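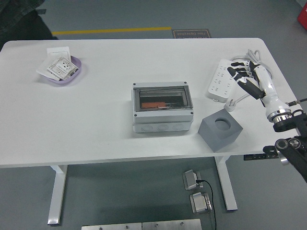
Are the robots ready for the workbench? Not yet, says Syafiqah Halim

Syafiqah Halim gets asked the same thing by nearly every visitor to the Perau workshop: when will one of these do my dishes?

"I tell them to ask me about power strips first," she says. "Picking one up off a table is still a decent day's work for us."

Halim leads handling trials at Tronus, where she moved after six years on the assembly line at Siqueira. Her team works with everyday electrical goods: socket panels, switch plates, distribution boxes, power strips with the cord still attached. The jobs are ones a new hire would learn before morning tea. Sort the plates into a tray. Move the box. Put the strip where it belongs.

The box is the easy one, she says. It has flat sides and it keeps its shape. Cords are another matter.

"A cable never lies the same way twice. You lift the strip and the plug comes along behind it, or it catches on something. A person shifts their grip and doesn't notice they've done it. The hand has to be taught that."

In March the team ran 600 attempts at clearing a mixed table. The arm finished 500 of them without help. Halim is not especially pleased with that figure.

"On a shop floor, somebody has to deal with the other hundred. If you're paying a worker to stand there and wait, you haven't saved any labour."

Speed is the other problem. A tidy-up that takes her 12 seconds can take the arm 50.

She is more hopeful about packing and kitting than about housework. Famidport, a parts distributor, has asked for a trial on its returns bench, where the same few items turn up all day and the lighting stays put. Kitchens and laundries, she says, are a good deal harder.

Does she have any robots at home?

"A vacuum. It gets stuck under the couch and I go and fetch it."

The Famidport trial will start with switch plates. Cords come later, once the grip work is done.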